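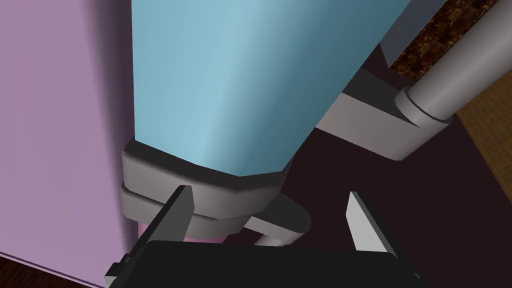

My afternoon at the Erkholm teacher swap fair

I've been selling my fraction units online for a few years now, and I had never met another seller in person until November, when Sayaka Minami talked me into driving out to Erkholm for the teacher-author fair. I am so glad she did!

It's held in a middle school gym, doors at 9:00 a.m., with 47 tables this year. Everybody brings printed samples of whatever they make, and you can sit down and leaf through a whole unit before you buy it (try doing that with a three-page preview). I went straight for the math aisle and didn't get out of it until almost lunch.

My favorite table belonged to Madalena Gouveia, who teaches fourth grade and writes word problems built on bus schedules. Her kids plan a trip across town and have to make every transfer. She had 55 task cards laid out by difficulty, and she let me work through a few while she told me which ones always start arguments. I bought the set on the spot and used it the next week.

Then came the pricing talk with Isauro Valdovinos. The room was packed, with people on the floor along the back wall. He went through seven of his own listings and showed what changed when he rewrote the titles and cut the cover text down to a few words. Two of them did worse afterward, and he put those up too, which I loved. I took so many notes that my pen gave out and a very kind second grade teacher lent me hers!

Lunch was soup and bread in the cafeteria. Sayaka and I ended up with Margarida Baptista, who runs a small swap group called Trirnen where teachers proofread each other's answer keys before anything goes up for sale. I signed up before I finished my soup. My answer keys need it.

A few notes if you're thinking of going next time: bring cash, bring a rolling bag, and park behind the library, as the school lot fills early. Some 200 people came through, and the laminating demo had a line down the hall by 1:30, so see that one first. I missed it.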